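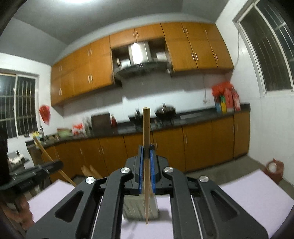
Grip fault, the one from April. Start here, skip the company intro if we're running late. Task was the chopstick pair – two grippers, one stick each, bring them together over the block. A wooden chopstick is a mean test part: thick flat end up top, tapered tip down at the table, so the pads never close on the same width twice. Say that slowly. Point at the blue pads, one each side of the stick. Everything after this is about those pads.

What happened. Kultdale bench, evening session. Akis controller was set to hold at 15 newtons. Cycle 139, left side drops its force reading to zero, controller thinks it lost the part, squeezes to find it again. Nothing lost. Stick was still in the jaw. It snapped, and a peice went past the operator's face. No injury. Glasses were on the hook by the door (PAUSE, let them wince).

Log slide. Reading goes flat for 370 ms, then comes back fine. Self test passed straight after, which is why we ran it again the same night. We shouldn't of. Own this one, don't rush it.

Cause – sensor cable rubbing at the joint. Only opens up when the arms are spread wide. Steinbach unit had the same wear, no fault logged yet. Trernine one clean, different cable routing.

Bigger problem is the software. Zero was treated as "no part" when it could just as well mean "no signal". Two different things, same number. If you remember one slide make it this.

Fixes:
cable clipped back from the joint
flat signal for 25 ms = stop and hold, no re-grip
force cap in the drive itself, not only in the controler
glasses on before power, both people

Still open: what "hold" should do if a hand is near the jaw. Release is not always safer. Ask the room, somebody from the press side will have opinons.

Then video if the sound works. Questions.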